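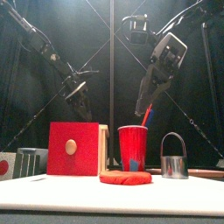
Two arms, one red cup, a couple of markers.

So I finally made it to the Trarkham open day, after missing it two years running. If you haven't heard of it, Trarkham is the old mill building down by the rail yard that got carved up into studios, and every January the tenants open their doors for a day and let the rest of us poke around. Illustrators, a print shop, a guy who makes synth sounds for games. This year the theme was art and machines, and I went mostly for the image generator stuff because I've been messing with it at home and getting nowhere!

It was a Tuesday, which is a strange pick for an open day, but I'm not complaining. Parking was easy. Entry was 3 dollars and they stamped my hand with a little fish.

I started on the ground floor with Yeo, a small outfit that trains its own image models on work they've bought from the artists. I'd read about them on a forum and expected rows of humming computers, but it's two desks and a very nice rug. The big computer is somewhere else, and they rent time on it. I-seul Ki walked a group of us through how they put a set together. She had 500 ink drawings, all by one person, all of them birds and boats, and she showed us what the model made after seeing them. The early tries looked like wet newspaper. The later ones looked like birds and boats, and a few looked like both at once (I liked those best and said so, and she laughed and said the artist did too).

I asked how she pays people. Flat fee up front, then a cut whenever a client uses that artist's set. A woman next to me wanted to know what happens if the artist changes their mind, and I-seul said they pull the set and retrain, and that it has happened once and cost them most of a month. I thought that was a straight answer to a hard question. Not everyone in our group was happy with it. One man kept saying you can't pull an egg out of a cake. They went back and forth for a while and I ate a free cookie.

Upstairs there was a prompt workshop run by the Cistura people. Cistura is a program that sits on top of a generator and lets you sketch a rough layout first, so you say "tree goes here, house goes here" with blobs of color and it fills in the rest. We had 60 minutes and one laptop between two. My partner was a retired sign painter who had never touched any of this, and he was so much better at it than me! He put down four blobs and got a gorgeous foggy harbor. I put down a lot of blobs and got a horse with the wrong number of legs. The trick, he told me, is to leave big parts alone. I have tried this at home since and he's right, my blobs were far too fussy.

One gripe: the room was boiling. Bring layers you can take off.

Lunch was soup from the cart in the yard. Decent soup, long line.

The part I'd been looking forward to was the Flakarthorpe show on the top floor, and I'm a bit split on it. It's 61 pictures of a made-up town, all generated, hung in order as if you were walking down the main street from the church to the sea. Spyros Petek made the whole thing over one winter. Some of it is lovely. There's a bakery window at night that I went back to see again before I left. But after a while the faces in the crowds started to bother me, all with that same soft half smile, and I wished he'd left more of the streets empty.

He was there, so I asked him about it. He said he'd thrown out way more than he kept and that the faces were the thing he fought with most. He paints over a lot of them by hand now. He also said he keeps a notebook of street names and family feuds for the town, none of which is in the show, and I would have paid another 3 dollars to read it. He might do a book. I hope he does.

I bought two postcards (the bakery and a wet-looking bus stop) and missed the last talk, the one on copyright, so I can't tell you how it went. A friend who stayed says it ran long and got a little shouty.

If you're going next year, get there before eleven and do the top floor first while it's quiet. The workshop sign-up sheet is by the side door on the yard, and it was full by noon. The elevator is slow but it works. And take cash for the soup, the cart doesn't do cards.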